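## Die Kleeblattschüssel

Die Küche in der Girardstraße hatte Manuela Marchetti wegen des Tisches genommen. Er war rot, blutrot und lackiert wie ein Sportwagen, und der Vormieter wollte ihn nicht mehr sehen. Nach 4 Wochen verstand sie den Mann.

Valdir Figueiredo zog im Januar ein, mit einem Koffer, einem Bügelbrett und zwei weißen Schüsseln.

»Die sind von meiner Tante aus Fevitz«, sagte er. »Bitte nicht stapeln.«

»Warum nicht?«

»Meine Tante hat nie gestapelt.«

Damit war das Thema für ihn erledigt. Manuela, die ihr Leben lang alles gestapelt hatte, was sich nicht wehrte, stellte die Schüsseln nebeneinander und ärgerte sich über den Platz.

Den Spülplan hatte Valdir entworfen. Er hing am Kühlschrank, umfasste 27 Punkte und regelte unter Punkt neun das Einweichen, das er für eine Form der Feigheit hielt. Manuela weichte gern ein. Sie konnte eine Schüssel so lange einweichen, dass man vergaß, was darin gewesen war, und dann hatte es, fand sie, auch keinen Sinn mehr, sich darüber zu streiten.

Am Abend gab es etwas Gelbes. Valdir nannte es Vanillesoße, Manuela nannte es vorsichtshalber gar nichts. Er aß zwei Portionen, telefonierte lange mit Prurnum, wo man ihm eine Stelle in Aussicht stellte, und ging schlafen, ohne auf seinen eigenen Plan zu sehen. Der Abwasch blieb ihr.

Sie ließ Wasser in die Schüssel laufen, schwenkte einmal, goss das meiste weg und betrachtete den Rest.
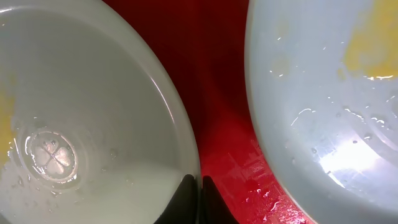

*Punkt neun, strittige Auslegung.*

Das Kleeblatt am Boden war ihr bisher entgangen. Vier runde Blätter um einen Mittelpunkt, und ringsum die Tropfen. Sie überlegte, ob es Glück brachte, wenn man es unter Vanillesoße fand, oder ob man dafür zuerst spülen musste.

»Ist das noch dreckig?«, fragte Valdir von der Tür. Er trug den Schlafanzug mit den Segelbooten.

»Das weicht ein.«

Er kam näher, beugte sich über den Tisch und schwieg eine Weile.

»Da ist ja ein Kleeblatt«, sagte er.

»Hat deine Tante dir das nicht gesagt?«

»Bei meiner Tante war die Schüssel immer voll.«

Manuela reichte ihm den Schwamm. Er nahm ihn, drehte ihn um, legte ihn wieder hin und fragte, ob noch Soße da sei.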